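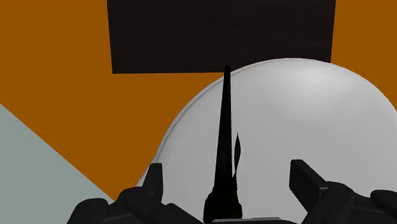 Moving the allotment water butt

24/08/2025

We finally moved the water butt at the weekend. It had stood behind the shed since we took on the plot, and every can had to be carried 40 paces to the beans. In a normal summer I can put up with that. After the July we had, I was fed up with it.

Emptying it took most of the morning. The tap at the bottom was blocked with moss, so I baled it out with a saucepan and put the water on the courgettes, which didn't need it. Faraji Mosoti from the next plot came over to help me tip out the last of it. Even then it was heavier than I'd thought, and there was a good inch of black sludge in the bottom. That went on the compost.

The new stand is four concrete blocks and an old paving slab. I dug out the turf, put down some sharp sand and spent far too long with the spirit level. It is still slightly off towards the path, but it doesn't rock.

The guttering was the awkward part. The downpipe now has to run along the side of the shed, and the bracket I bought in Lyons was the wrong size. I've tied it up with wire for now. Afaf Abou Jaoude says she has a spare bracket in her garage and will look it out.

It rained on the night we finished and the butt was a third full by breakfast. The joint at the corner drips, so I need to take that apart and put some sealant on it. The beans have picked up a bit. The lettuces bolted weeks ago and I've pulled them all out.

Next job is the shed door, which has dropped again and won't shut without a kick.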